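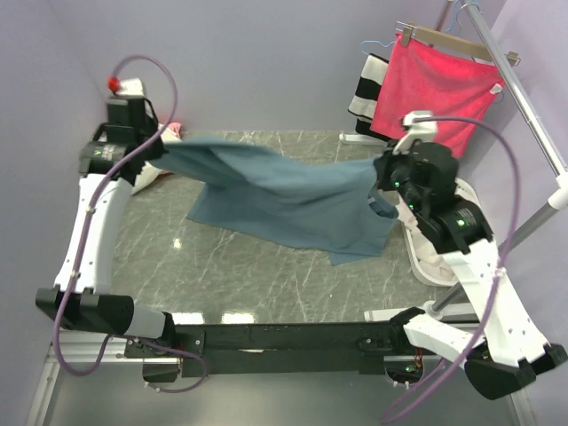
**Garment Handling Technician (laundry and folding), Grirdale site**

Full-time, day shift, fixed term of 18 months with possible extension
Reports to: Bit-na Kwak, Textile Handling Lead
Reference: 3565-GH

Tornus is hiring one technician for the garment room at Grirdale. The job consists of preparing, hanging, folding, sorting and recording household textiles: shirts, towels, children's clothing, dishcloths and similar items. It is practical work, done standing, with a moderate amount of written record keeping.

## Background

The garment room supports Treltus, our program on the handling of everyday laundry. Treltus covers the steps between the dryer and the closet – picking an item out of a pile, finding its corners or shoulders, opening it out, and then folding or hanging it. Each item in the room has a history sheet showing how often it has been washed, what it weighed at intake, and how its shape has changed. The technician keeps those sheets and the items themselves in order.

The working stock is 200 items. Most are ordinary store-bought pieces in cotton, polyester or mixed fiber. About a quarter are replaced each year because of wear at hems and corners.

## Duties

Stock and washing

- Wash, dry and condition stock items according to the written schedule.
- Measure each item after every tenth wash, laid flat, without stretching.
- Check hems, seams and corners for wear. Mark damaged items and take them out of use.
- Enter all changes in Ji, the stock record used at the site.

Setup

- Lay out garments in the start condition given on the day sheet (flat, half-folded, crumpled or hung).
- Fit towels and small cloths to clip hangers and shirts to plain hangers, at the spacing stated.
- Clear and wipe floor panels and trays between sessions. Lint left on a panel counts as an incomplete setup.
- Return racks to their floor marks after cleaning.

Folding and grading

- Fold items by hand to the reference patterns. There are separate patterns for short-sleeved shirts, long-sleeved shirts, pants, hand towels, bath towels and cloths.
- Grade finished folds on the five-point scale: edge alignment, flatness, symmetry, final size and stability when lifted.
- Record failed folds with the cause code. Common causes are a corner lost during the lift, sag across the middle of a stretched item, and a lower hem that turns under when it touches down.

Reporting

- Attend the weekly review on Thursday and bring the grading sheets for the period.
- Propose changes to the fold patterns in writing when a garment type does not suit them. Tops with a wide neckline are a known case, and the present pattern for them is under revision.

## Requirements

- High school diploma or equivalent.
- At least one year of paid work with clothing or linens. Commercial laundry, hotel housekeeping, retail stockroom, costume storage, alterations and dry cleaning are all acceptable.
- Ability to fold to a written pattern and repeat it with the same result.
- Ability to tell common fabrics apart by touch and by label, and to read care symbols.
- Ability to lift 50 pounds (full linen bags) and to work at floor level for part of the day.
- Basic spreadsheet skills.
- No strong sensitivity to lint or unscented detergent.

Useful but not required: basic sewing repair, experience with fabric testing, experience writing work instructions.

A background in engineering is not needed. Applicants with one are welcome, but should note that most of the day is spent with laundry.

## Working conditions

The garment room is indoors and temperature-controlled. Closed shoes are required. Rings, bracelets and loose scarves must be removed before entry, and long hair tied back. Perfume and fabric softener are not allowed on work clothes, as both can transfer to the stock.

Washers and dryers are in the next room and are audible during the day. Hearing protection is available on request.

Shift hours are 7:30 a.m. to 4:00 p.m. with a 30-minute unpaid lunch break. There is no weekend work. Overtime is rare and is agreed in advance.

## Training

The first three weeks are paid training. Week one covers washing, labeling and the stock record. Week two covers the fold patterns. In week three the new technician grades the same set of folds as two current staff members, and the scores are compared. Grading alone begins once the scores agree within one point on every measure.

## How to apply

Send a resume and a short letter (one page or less) to the Grirdale hiring desk, quoting the reference above. The letter should state:

- which kinds of textiles you have worked with and for how long
- one folding, sorting or storage method you changed, and what the change did
- your earliest start date

Applicants on the short list will be invited to a practical session of two hours. It consists of folding a mixed basket to two supplied patterns, sorting a second basket by fabric, and a short interview with Bit-na Kwak. The session is paid at the starting hourly rate whether or not an offer follows. Bring reading glasses if you use them; care labels are small.

Applications are read in the order received. The position is expected to start in January.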